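Die-cut box blanks: which way do the slots go, and can I cut my own?

benchful_of_tape
Moved my packing corner into the back half of the garage in November and I'm trying to stop buying boxes at retail. I mail out small kits (first aid refills, sewing notions, that kind of thing). A supplier called Prundik sells flat blanks by the bundle, and I have 2 bundles on trial. My question is about the slots and round holes. Some blanks come with them, some don't, and the listing doesn't say what they are for. Are they handles, vents or tab slots? And has anyone cut their own at home and had it come out square?

gluepot1945
Mostly tab slots, going by the Prundik ones I used to buy. Round holes can be for anything. Ask them for the drawing. Any converter worth paying has one for each blank and will email it to you.

L. Krasniqi
Agree on the drawing. Another blank with holes and slots in it, and some small blue bins:
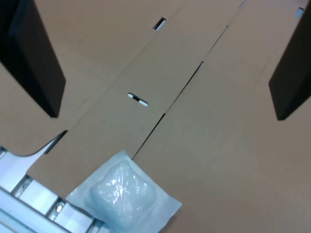
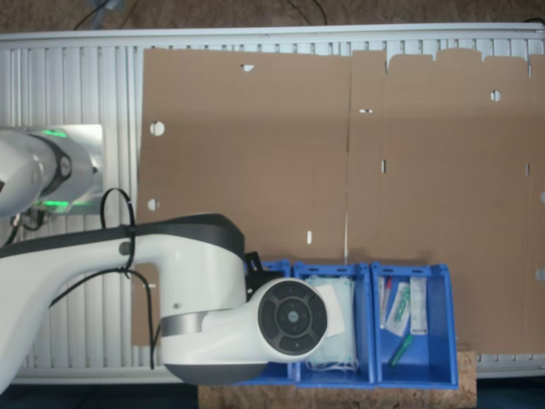
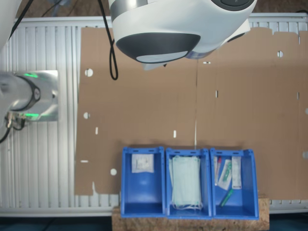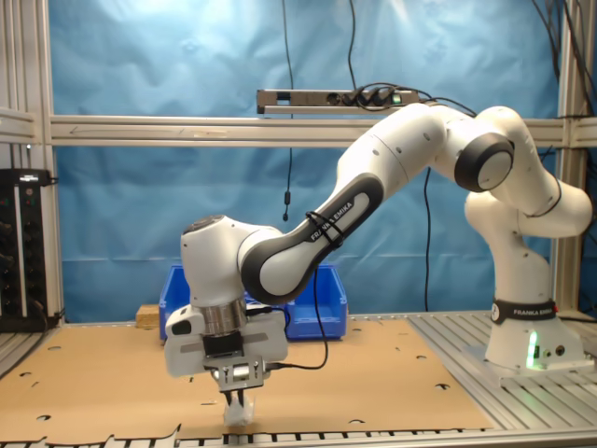

Cutting your own is fine if you score before you cut. I use a Cloteck creasing wheel and a steel rule, and I do all the folds on one side before I touch a knife. Slots come last. Look at how many openings there are in the blank in the second picture, round and rectangular, and think about doing that by hand on every box. I would do it for a run of 11. For more than that I'd pay someone with a die. The other thing is to keep the blank flat until you need it. Once a fold has been worked a few times the board goes soft along it and the box leans.

benchful_of_tape
Thanks, that's useful. What are the blue bins? Mine are shoe boxes and they're falling apart.

L. Krasniqi
Plain plastic ones with an open front. I don't remember the maker. The middle one has face masks in it in the third picture. An open front is what you want for thin flat stuff like that. You can see what is left in it and pull from the front.

gluepot1945
I don't like open fronts in a garage. Dust gets in everything, and for first aid refills I'd want a lid. I had open bins for one winter and threw out a lot of gauze sleeves.

L. Krasniqi
Depends on the garage. If the stock turns over in a week a lid just slows you down. Keep the reserve in a closed tote and only put out what you need for the day.

gluepot1945
Fair, if people stick to that. I didn't.

trinonia_seconds
On price, since the first post mentions retail. I was quoted for 3000 blanks by Trinonia, one die, no print, and the die was nearly half the bill. The second order was a lot cheaper because they keep the die. If you can settle on one size, do that before you ask for a quote. Bondarchuk would do shorter runs but they wanted the artwork in their own template and it took me most of a month to get it right.

benchful_of_tape
3000 is way past what I can store. One size might work for the refills. The sewing kits are longer.

trinonia_seconds
Then make the box to fit the sewing kits and pad the refills.

gluepot1945
Padding costs money too. Two sizes, short run, hand cut the longer one. He only has to do the slots if the lid tucks.

benchful_of_tape
She, but yes, the lid tucks. I'll try the score first method tonight with a scrap piece and ask Prundik for the drawing. Does the creasing wheel go on the inside or the outside face?

L. Krasniqi
Inside. Press lightly the first time and go over it again.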